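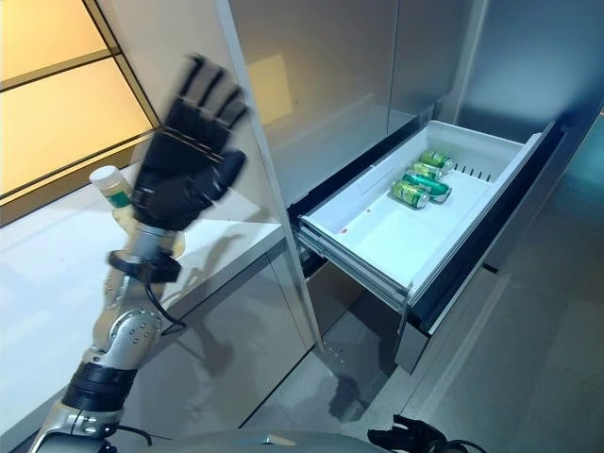
**Where do you keep drinks if the fridge door is full?**

In the bottom drawer, lying down, with the labels up.

Vanderleia Rocha has been giving that answer for years, and she gave it to me over coffee at her place in Soltness. "People treat that drawer like an attic," she said, laughing. "Mine was all frozen peas and regret – I cleared it in February and never went back!"
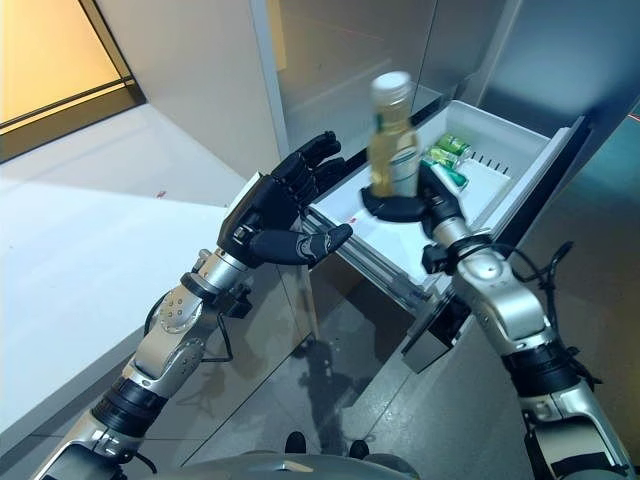
She likes cans at the back and bottles toward the front, where you can get a hand around them. "My neighbor Reijo Nurmi stands his bottles up," she told me, "and then the drawer won't shut, and he calls me over to look at it."
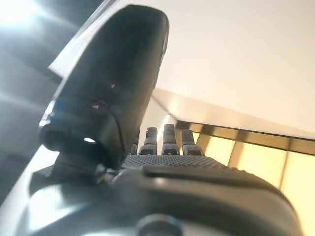

*A hand with the thumb up close.*

We talked a good while about runners, too. Hers get a wipe with a damp cloth whenever she shops, and she pulls the drawer all the way out to do it.
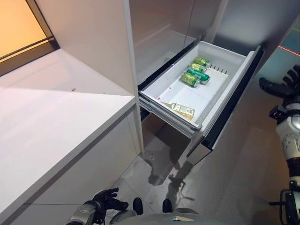
**Do glass bottles need anything special?**

"A dish towel under them, dear, and don't slam it."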